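The Big Bag Sort
Gallery — posted 12 Aug 2020

So I finally did something about the bags. If you've been reading along since we moved to Gratham you'll know I keep every plastic bag that comes through the door, plus a good few wrappers I mean to deal with later, and later had been going on since the spring. My sister-in-law opened the cupboard under the stairs, got an avalanche on her feet, and said a word I won't put on a family page. Fair enough!

I set myself 40 minutes before supper, put the whole lot on the purple table (best surface in the place, smooth cloth, nothing snags) and got going. I did it in the kitchen so I could keep one eye on the rice. A few pictures below, and my notes, for whoever else has a cupboard like mine.

First pass: everything in a row

I start by pulling things apart and laying them along the far side of the table. Bags get balled up inside other bags, which get balled up inside other bags, and you can't sort what you can't see. The orange and the red ones are the market bags. The clear ones are usually from vegetables. White tissue gets its own spot until I've looked it over for grease.

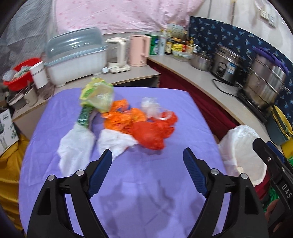
The market bags are the ones worth keeping, by the way. I've tried the thin supermarket kind for the bathroom bin and they split at the handles if you so much as look at them, but a good market bag will go three or four rounds. I shake each one out, press the air from it with my forearm, fold it in long thirds and then roll it up from the bottom. My mother ties hers in a little knot. I find the knot takes up more room in the drawer, and then you're standing there picking at it with your nails when you've got fish skin in the other hand. So, rolled! We do not discuss this at family dinners anymore.

Last time I did a proper sort I ended up with 71 rolled bags in one drawer — yes, I wrote it on the calendar, I was proud — and I'd say it took us most of a year to get through them.

Snack packages are a different story. They're shiny, they won't stay folded, and there's always a spoonful of crumbs in the corner that ends up down your sleeve. I used to wash them flat and save them for a craft thing I saw at the Sirkerero fair, where a lady was weaving them into purses. She had a sign saying each purse took 195 wrappers. I got as far as a shoebox and gave up, and the shoebox smelled of onion for ages. Now they go out with the trash and I sleep fine.

Second pass: keep, toss, think about it

For tossing I like a bucket better than the big bin, something I can stand right up next to me with a liner in it. If I have to walk across the kitchen for each scrap I'll start wiping the counter, then I'll notice the kettle wants descaling, and there goes the evening. Keep it in reach, and line it with one of the bags you were going to throw out anyway.

The keepers go in a basket, then into the drawer once they're rolled. The "think about it" pile I'm trying to do away with altogether. It's where the trouble starts.
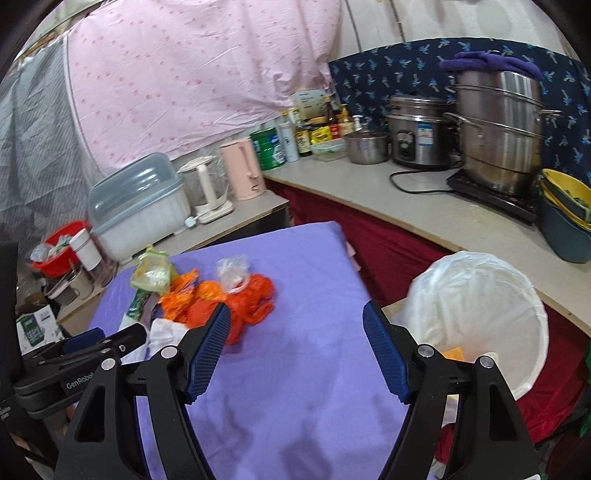
Gijs Verhoeven wrote in after my last post to say that rolling is all very well but he flattens his and files them upright in a tissue box, the clear ones in front and the colored ones behind, and that he can pull one out with a single hand while holding the baby. He also thinks I'm far too easy on the clear bags and should throw out any that has had a knot in it, as they always tear in the same place afterward.

Well, Gijs, I tried the tissue box! It works a treat for about a dozen and then the cardboard gives out. I do agree on the knots. I cut mine open with scissors just under the tie, which leaves you a shorter bag, perfectly good for carrot peelings. Anything that held meat goes straight out, no debate.

A couple of you also asked where the drawer dividers came from. They're the bamboo ones from Thevar, the 20 inch size, and I had to shave a bit off one end to make the drawer close. There might be a better fit out there but I'd already taken the saw to them.

The cupboard under the stairs is next, now that I can get the door open. I'm saving that for September, when it's cool enough to crawl in there. If anyone has a use for a shoebox that smells of onion, drop me a line.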